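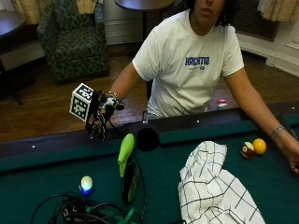
Can a pool table be used for a hand-held recording demonstration at an open day?

It can, provided that the cloth is protected, the balls are kept to a small number, and the demonstrator has a seat on one of the long sides with both arms free to reach the playing surface.

Print this page
E-mail this page

Last updated: January

Running a household tasks demonstration: guidance for host sites

This page is for sites receiving the Lorulden open day programme. It sets out how to prepare a room, run the demonstration and close the session. It should be read with the visitor safety sheet supplied by the Clultelow office.

The demonstration shows visitors how everyday hand movements are recorded so that a robot arm may later be trained to repeat them. A demonstrator carries out simple tasks while holding a sensor rig fitted with a cube of printed markers. A fixed camera follows the markers and the position of the rig is worked out from them.

Before the session

1. Choose a table that will not move when leaned upon. A pool table is suitable. The room at Cirthorpe used for the winter sessions is an ordinary sitting room with a wooden floor, and no special fittings were needed.

2. Place the demonstrator's chair before visitors are admitted. The demonstrator should be able to reach the middle of the table without standing.

3. Set out the objects. Everyday items are preferred: a towel, a spray bottle, a few balls. Spray bottles must be emptied and rinsed beforehand. Towels should be left crumpled, as folding or straightening a towel is the task which visitors find easiest to follow.

4. Check the marker cube. Each face should be clean and flat, with no lifting at the corners. A cube with a damaged face must be replaced from the spares box and the replacement entered in the log.

5. Draw curtains on any side where direct sun would fall on the cube. Glare on the printed faces is the most frequent cause of lost tracking.

6. Gather spare cable at one corner of the table and fasten it with a strap. Cables must not cross the route by which visitors enter or leave.

Allow 200 cm of clear floor between the table and the visitor line. Groups are limited to 13, including any accompanying adults.

During the session

7. Open with a short spoken introduction. State what will be recorded and confirm that the camera is directed at the table and the demonstrator, and away from the visitor line.

8. Begin recording, then ask the demonstrator to hold the rig still above the table for a slow count of five. This gives a clean starting position for the file.

9. Carry out the first task at half the normal speed. The demonstrator should grip the rig firmly with one hand and keep the other hand clear of the cube. Loose sleeves should be avoided.

10. Repeat the task at normal speed. On a pool table, take care that the lower parts of the rig do not catch on a pocket or drag across the cloth.

11. Show the recorded path on the display screen. Kneževič software draws the path as a line, and gaps in the line mark the moments when the cube was hidden. Visitors often ask about these gaps, and it is helpful to have one ready to explain.

12. Invite questions. Visitors may try the training rig, which is not connected. The recording rig should be handled by the demonstrator only.

Each recording should be stopped at 300 seconds. Longer files are slow to display and hold up the next group.

If tracking is lost

Ask the demonstrator to stop and bring the rig upright, with the cube facing the camera. If the path does not return, end the recording and start a new one. Do not move the camera between groups. Should the camera be knocked, the calibration steps in form 928 must be completed again before any further recording is made.

After the session

Switch off the rig before disconnecting it. Return the objects to the numbered tray, brush the cloth in one direction only, and inspect the rails for marks. Damage to a host's furniture must be reported to the Clultelow office before the equipment leaves the building.

Completed logs are returned with the equipment case.

Related items

Visitor safety sheet for host sites
Form 928: camera calibration record
Printing and fitting replacement marker faces
Cirthorpe winter sessions: notes for hosts
Requesting a Lorulden equipment case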